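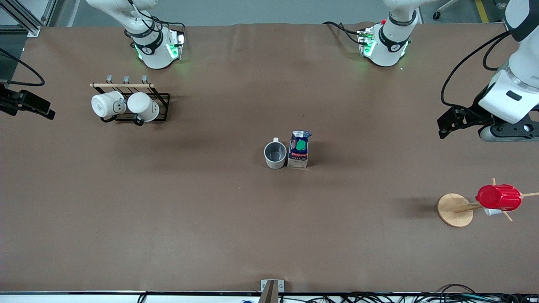
**Ticket:** mug rack leans and slides on covered table
**Opened:** June 10, 2025
**Product:** Fluvden mug rack, black wire with wooden dowel and hooks
**Bought from:** Nanlow, online order
**Status:** open, waiting for spare part

### Problem as reported

The rack leans to one side when mugs are on it. Without mugs it stands, but if I push the dowel with one finger it moves a little and does not come back fully. When I take a mug from the end hook, the whole rack slides on the table before the mug is free. The table is long and covered with smooth brown paper, which we use at Tolisance for all the kitchen things, so the top does not get marked.

I have the rack from December. The first months it was on a shelf with a rubber mat and I did not notice any problem.

### What I tried

1. **Turned the rack by half.** I wanted to know if the table is the reason. The lean turned together with the rack, so I think the table is level enough.

2. **Changed the paper.** The old piece had a fold near the upper edge and I moved the rack away from it, then I put a new piece. No difference for the lean. The sliding is the same also.

3. **Tightened the dowel.** There is one screw at each end. The left one was loose and took almost a full turn. The right one turns and turns but never becomes tight. I took it out and the hole in the wood is worn, with some dust inside.

4. **Loaded it with weight.** One mug of 400 grams on the middle hook: stands well. The same mug on the end hook at the right: leans, and after 40 minutes it leans more. I measured with a ruler from the table to the dowel, and the right end was 2 mm lower than before I started.

5. **Put felt pads under the base.** This was a mistake. On paper the felt slides even more easily. I removed them and cleaned the glue with warm water.

6. **Put a piece of rubber mat under the base.** The sliding stopped. The lean did not stop.

### Reply from Nanlow support

They asked for the order number and a photo of the screw hole, and I sent both. They wrote back that the dowel can be replaced separately, and that the wire part should not be bent by hand to correct the lean. They also asked if the mugs are the Mamo ones, as these are heavier than usual mugs. Two of ours are Mamo, the others are mixed.

Delivery of the new dowel is free of charge if the rack is under warranty. They did not say clearly if it is, so I asked again.

### For now

- Rubber mat stays under the rack.
- Only light mugs, and the right hook stays free.
- Mamo mugs go on the shelf.
- Please do not tighten the right screw, the hole becomes only larger.

I read in one forum that a wooden toothpick with a drop of glue can fill the hole. I have not done this yet, I am afraid they will refuse the warranty if they see glue.

### Update, same ticket

Nanlow confirmed the warranty and the new dowel is on the way. The hooks are not in the package, so the old ones have to be moved over. I asked how deep the screws should go and if the new dowel has the holes already made. No answer to this at the moment.

When the part is here I will repeat test 4 with the same mug, but for 60 minutes, and write the result below.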